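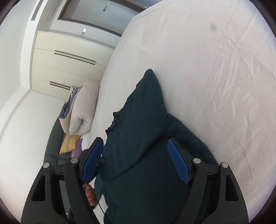 Dark fleece left on a white bed sheet sheds onto it and picks up from it, and the lint then has to be dealt with twice. The notes below cover fleece garments and knit cushion covers, the two items readers of the Lestness household newsletter ask about most after towels.

**Fleece**

Wash fleece inside out, by itself or with other synthetics. Cotton in the same load is the usual source of white specks on a dark pile. Use cool water and a spin of no more than 900 rpm. Leave out fabric softener, which coats the fibers and flattens them.

Dry flat or on a low setting. Once the garment is fully dry, lay it on a clean surface, spread it out, and brush the pile in one direction with a soft clothes brush. Matted patches should be brushed in short strokes from the edge of the patch inward. A lint roller works on the body of the garment but tends to drag at ruffled or scalloped trim; use tape wrapped around two fingers there.

Fold fleece loosely. A pile that stays compressed under heavier items for a season will show the fold lines in April. The Piris shelf boxes sold at our counter hold 3 adult jackets without pressing.

**Knit cushions**

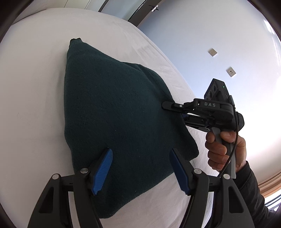
Issue 200

A fine, tight knit shows specks more than an open one, especially in dark green, navy, or black. Go over the cover with a roller before washing, working along the rows of the knit. Then check the corners. A corner with a small frayed point should be turned inside out and caught with two or three stitches in matching thread before it goes into the machine. Do not trim the fibers first, as the seam may be holding by them.

Take the insert out where the cover allows it. Close the zipper, wash the cover in a mesh bag, and reshape it to square while damp. Avoid lifting a cushion by a pinched fold at the side, since repeated pulling at one spot stretches the fabric there. Lift from underneath with a flat hand.

**Sheets**

Shake the fitted sheet outdoors before it goes in the wash. Any fibers left on it will move to the next load. Clean the lint filter after each dark item and again after the sheet.

**Stock**

Admasu clothes brushes are back in both widths. Kastard mesh bags are available in the large size only; the small size is on order. Refills for the 2-inch lint roller are kept behind the counter.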